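Chapter 7
Keeping Count: Records and the Working Hospital

Most hospitals in the early nineteenth century kept an admissions book. Far fewer kept a record of what happened to patients after they were admitted. A clerk wrote down a name, an age, a parish, and who would pay. When the patient left, alive or dead, the line was often simply crossed out.

This chapter looks at how that changed. It follows the hospital at Brastura, a river port with one large charity hospital and a smaller fever house across the water at Trelleo. Both were run by the same board of governors, and both bought bread, linen, and coal from the same suppliers. They differed in one respect that matters to us. The fever house kept a ward book, and the main hospital did not.

The ward book was a plain thing. Each page was ruled into nine columns, with one line for each patient. The nurse on duty filled in the bed, the complaint, the diet ordered, and any change since the day before. At the end of the month the pages were copied out and sent to the governors, who for several years did little more than file them. 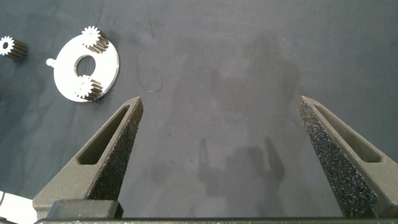

A governor complained in the minutes that the ward book took a nurse away from the sick for the better part of an hour every evening, and asked what the hospital got in return. The reply, entered on the next page, was that without it the board could not say which wards were dangerous and which were only crowded.

The argument went on for four years. It was settled by a fever that reached both buildings in the same June. At Trelleo the book showed that new cases began in beds along one wall and spread from there, and the ward was cleared. At the main hospital the physicians had only their memories to work from, and their memories disagreed. A ward of 45 beds stayed open through the summer.

We should be careful about what this proves. The nurses at Trelleo did not know what caused the fever, and neither did the physicians. Many of them still blamed bad air. What the record gave them was a pattern they could act on before anyone could explain it.

The first section of the chapter describes daily work on the wards and who did it. The second turns to the ward book itself and to the ways it was misread. The last follows the form of the book as it was taken up by other hospitals in the region, where the columns were changed to suit local habits and the entries became harder to compare.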